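# Reading six weeks of SSH logs from a small VPS

22nd January

I run one public-facing server for mail forwarding and a Git mirror. It sits at Conholm, on their smallest plan, and until last month I had never read its authentication logs from start to finish.
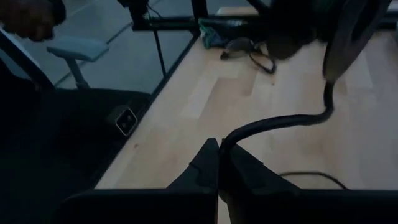 The trigger was a disk usage alert. The log partition is small on purpose, and it had filled to 90 percent because I had turned up the SSH daemon's log level during an unrelated problem and left it there. Before truncating anything I copied the files off and wrote a short awk script to group failed logins by source address, user name and hour.

The totals, after removing my own typos:

- 2288 distinct source addresses
- 815 distinct user names tried
- 127 addresses that came back after a ban expired

Password logins are disabled on this machine, so none of these attempts could have succeeded as made. I still wanted to know what they were after.

## User names

`root` and `admin` lead, as expected. Below them is a long tail of service accounts: `postgres`, `git`, `deploy`, `backup`, `minecraft`. The `git` attempts matter slightly more to me, given that a `git` account does exist here. It has a restricted shell and accepts two keys.

One block of names looked odd. They were all in the form of a first initial and a surname, in alphabetical order, starting partway through the letter C. It reads like a staff list from some other organization, split between many machines. I searched for a few of the names and found no common employer, so I stopped there.

## Timing

Most sources try once or twice and leave. The ban rule I had was five failures in ten minutes, which catches the noisy ones and misses nearly everything else. The 127 returning addresses were better behaved than I'd assumed. Many of them waited out the one-hour ban and came back within a minute of its end, which suggests the ban length is a common default and the tools are written for it.

I changed the rule to three failures in a day, with a ban of six days. Legitimate users are me and one cron job, so the cost of a false positive is low. There's a second way in through the Conholm web console if I lock myself out, and I tested it before reloading the config.

## Things I tried

Bridero publishes a blocklist that a few people on the mailing list recommended. I loaded it into an nftables set and compared it with my own data. Overlap was poor. Most of my sources were never on it, and the ones that were had usually been added after they'd stopped visiting me. I removed it.

Tzavaras is a log shipper I had wanted to try for a while. It works, but it used more memory than everything else on the box combined. The awk script stays.

I also moved the SSH port, and the failures dropped to a handful a day. I don't count this as a security measure. It makes the logs short enough to read.

## Still open

- Log level is back to `INFO`. I need an alert for when it isn't.
- The old Brorkell router at home still allows password login on the LAN side. The firmware has no option to turn it off.
- IPv6 bans are per address, which is close to useless. I'll switch to /64 prefixes in March, when I rebuild the machine anyway.

The script needs some cleanup before I put it on the mirror. It assumes the old syslog timestamp format and breaks on ISO dates.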